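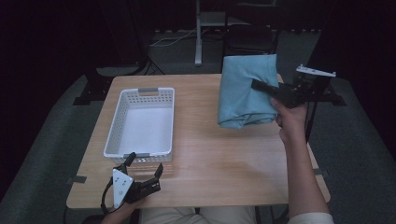 Nodbridge Handling Rules: Frequently Asked Questions

Who must follow these rules?
All operators recording demonstrations with hand-held grippers at the Vindaldale and Piddale sites.

May an operator touch an item with bare fingers during a recording?
No. Items are moved with the grippers only. If an item falls to the floor, end the recording and mark it void.

How long may a session last?
Operators may complete two sessions per shift. Rest breaks are not counted as session time.

When are grippers inspected?
After every 300 recordings, and whenever a finger pad shows wear. Entries are made in the site log.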